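Letters on the Table: a talk with Natnael Lencho about Wedavlow blocks

We met in the afternoon, in the room behind his workshop, and he put the kettle on before I could ask anything.
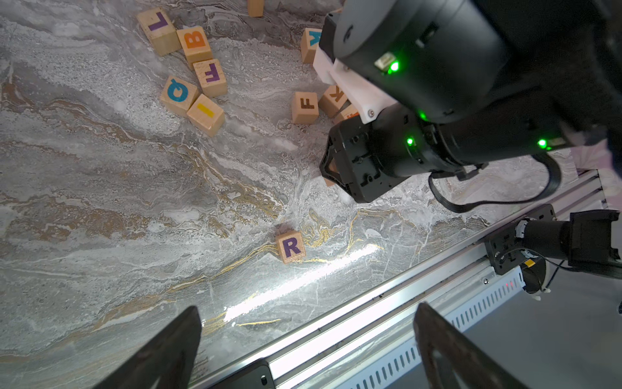
How it began

Natnael Lencho makes wooden letter blocks under the name Wedavlow. He started 15 years ago, when he was still a carpenter of doors and window frames in Killum and had many small pieces of wood left at the end of each job.

"I did not have a plan," he told me. "My daughter Alen was learning to read, and she did not want to sit with a book. So I cut some cubes and I painted letters on them. She carried them in her coat. One letter was always missing, and then we looked for it under the beds."

Alen is 21 now and studies in another city. Her first blocks are in a tin on the shelf, and he opened it for me. The corners are round from use and the paint has gone pale.

The colors

The blocks are left in natural wood and only the letters have color. There is a purple R and a purple L, a teal Q, an orange B, a thick yellow I. I asked if the color has a meaning, for example one color for the vowels. Many teachers ask him the same, he said, and some of them are disappointed.

"No, there is no system. I tried a system in the beginning. The children did not care about it, they chose the letter that is in their name, and after this they chose the color they like. The F we have in purple and also in brown. Two sisters can each have an F and they don't fight. Well, they fight less."

The hardest letter for him is the Q. The tail must be clear, he explained, because when the block is turned the child has to find out which side is up. With the letter I it is another problem. Lying on its side, it is only a bar, and small children call it a road or a bridge.

"I don't correct them. My wife corrects them. She was a teacher for a long time."

Playing on a marble pattern

I was surprised that he likes to lay the blocks out on a marble-patterned top and not on a carpet. The gray marble pattern, with its white veins and a few golden ones, is busy to look at, and it is glossy enough to throw back the light. He likes this.

"On a plain white table everything is easy to find. Here the eye must work a little. Also the sound is good. When you put down a block on a hard top, you hear it, and the child puts it down again to hear it again."

The game he plays most with visitors has 3 rules, and he recited them to me quickly. All letters are spread without order. You pull one letter away from the others and leave it alone. Then the other person must say a word which begins with it, before you pull the next one.

I played it with him and lost on the letter K. The only word that came to me was Kekana, the name of the street where I live, and he does not accept names.

What comes next

In November he will send a new set to the shops, with bigger cubes for children under 2. He is still not satisfied with the finish on them. He wants it smoother, and every evening he sands a few by hand while he listens to the radio.

I asked if he will also make numbers.

"People ask for it. Maybe one day. First I want to make a better Q."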